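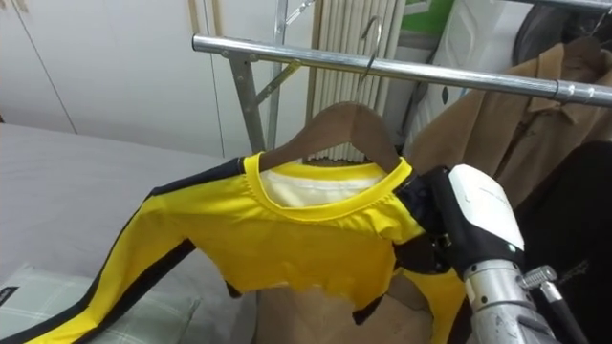
Lovely view, Kagiso Ndlovu wrote, but the stairs are more of a ladder and I'd have liked to know about the goose.

So that was the first review we ever had, three stars, and I read it standing up in the post office with my coat on. I read it again in the car. Then I rang my sister Nomvula and read it to her, with feeling, and she said, "Well, there is a goose."

There was a goose. It came with the cottage, more or less (the man we bought from had said "you'll not be bothered by her" and driven off rather fast). Prodholm is three miles up a track from anything, and we'd put everything we had into it, plus £3,195 for a boiler that made a sound like a bus pulling in. I'd written the listing myself in August with a glass of wine beside me. I called the stairs characterful. I didn't say a word about the goose. 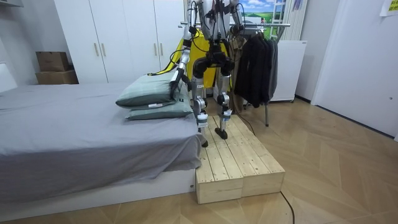
I wanted to reply straight away, of course I did! I wrote 11 versions. The first one was so rude that Nomvula made me read it out loud in a nice voice, and you can't, you just can't say "perhaps a hotel would suit you better" in a nice voice. The last one said thank you for staying and sorry about your sandwiches. I posted that one and went to bed cross.

The next lot of guests were the McKinnons, who turned out to be only the one McKinnon, Wiremu, with a great deal of luggage. He'd booked for four nights. I drove up with the milk and the clean towels and found him sitting on the back step with his boots off, and the goose sitting next to him, the pair of them looking down the valley like an old couple waiting for a ferry.

"What's she called?" he said.

I said she wasn't called anything. He looked quite shocked.

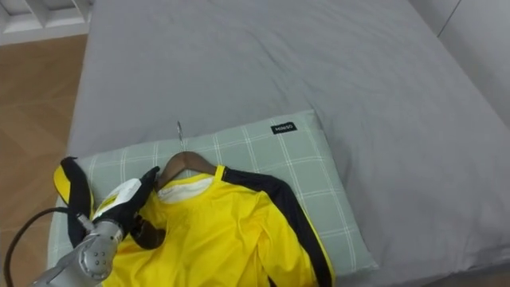

By the time he left she was Emari, after a boat his dad used to have, and he'd written six pages in the guest book about her habits. She doesn't like umbrellas. She'll walk you as far as the second gate and then she wants to go home, so you'd better let her. If you sing on the stairs she comes and stands at the bottom. He'd put a bit about the boiler as well (give it a thump, left side, low down) and where to find the good blackberries, which I hadn't known myself, and I'd been going up there all year.

I copied the whole lot into the listing. Nomvula thought I was mad. Stairs steep as a ladder, I put, bring small bags. Goose on site, answers to Emari, hide your sandwiches.

We had a booking by teatime, and another before I'd finished the washing up.

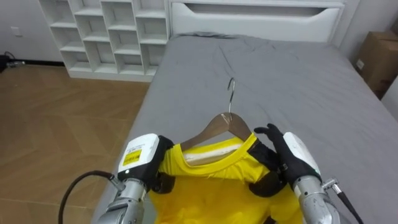

Did Kagiso Ndlovu ever come back? On 1st November, with two children, three small bags and a packed lunch in a biscuit tin with a very tight lid.

I'd left the key under the blue pot and meant to keep out of the way, but I hung about by the gate pretending to look at a hinge. The children went straight round the back shouting her name. Kagiso gave me a bit of a wave, and I gave one back, and then I went and put the kettle on for all of us.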